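Week 6 notes: household demos, head camera clips, and how to cut them up
Intro to Robot Learning, section taught by Estrella Sandoval
Handout date: 2026-03-05

Hi everyone! These are the notes I promised after the lab got a bit rowdy and we ran out of time before the segmenting part. If you missed class, read the whole thing. If you were there, skip down to "Cutting a clip into steps" and start on the homework.

Where we are

In February we did all our work with pick and place on a clean table. Blocks, cups, a tray, the end. Everybody's policy looked great and I think we all got a little smug (me included). Now we're moving on to chores, because the class project, Skuter, is supposed to end up as a two-arm helper that can do small cleaning jobs, and chores are a mess. Things are slippery, parts get hidden under your own hands, and the thing you're cleaning doesn't always look very different when you're done.

So for the next few weeks the training data is first-person video of people doing ordinary jobs at home. The shared folder is called Prirnside, same login as before. It has 2334 clips in it right now and up to 186 of those have a labeling problem, so please don't assume a label is right just because somebody typed it in. Dayana Rosales is running the fix-up list. If you find a bad one, send her the clip name and what you think it should say, and please don't edit the file yourself. We had two people editing the same sheet last week and I spent my evening untangling it.

What a demo needs to tell us

I kept coming back to this on the board, so let me write it out properly. When you watch a clip, you're trying to answer a handful of things for the robot. What is each hand doing? Which hand is holding and which is working? Where is the tool, and is there even a tool? Plenty of cleaning jobs don't have one. Running water counts as something that acts on the object, and most of you left it out of your labels on the first try.

Please be picky about verbs. "Clean" is useless as a step label. It's fine as the name of the whole task, but inside the task I want hold, press, tilt, turn, rinse, wipe, set down. If you can't decide between two verbs, write both with a slash and we'll argue about it in class. I like those arguments!

Also, don't label what you can't see. If a hand covers the spot where the fingers touch, mark contact as hidden. A guess in the contact column does more damage than a blank, and the training script (Robles, the one in the course repo) handles blanks just fine.

Cutting a clip into steps

A step starts when the contact changes. That's the rule. New thing touched, old thing let go, water on, water off, a hand moving from one part to another. It does not start when you get bored, and it does not start every so many frames. I know some of you used a fixed count of 1000 frames because it made tidy chunks, and your policies then learned to stop in the middle of a wipe.

The clip we worked through together was the washing machine drawer one. It's a good one for practice because both hands are busy and the water is doing its own thing.

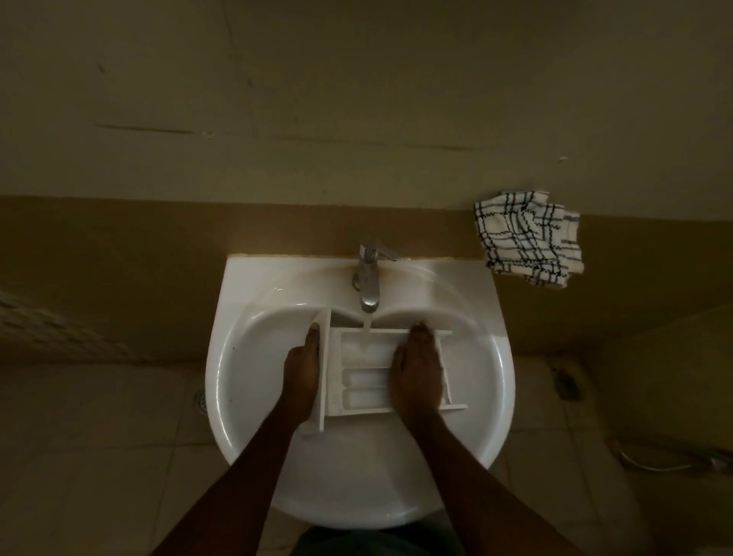 Rinsing a detergent drawer under the tap: left hand on the front panel, water running into the back compartment.

For a moment like this I'd write: left hand, hold, front panel, top edge. Right hand, press, right half of the drawer. Water, rinse, back compartment. Three lines for one instant, and that's normal. A lot of you put "both hands hold drawer" and moved on, and then there's nothing in the label to tell Skuter that the panel is a nice thing to grip.

One more thing people asked: do you need to label residue? Yes, if you can see it. There's some pale, cloudy stuff in the two narrow slots, so it goes in the notes column for that frame. Don't write whether it came off unless a later frame shows you.

Homework

Pick 9 clips from the kitchen or bathroom folders and segment them with the Hanix viewer. Use the contact rule. Choose at least one with running water and at least one where a hand hides something important. Then swap with your partner, compare your cut points, and write me a paragraph on the spot where you disagreed the most. Bring the paragraph on paper, please, I like to scribble on them.

If the viewer freezes when you scrub backward, save, close it and open it again. Dayana knows about the bug.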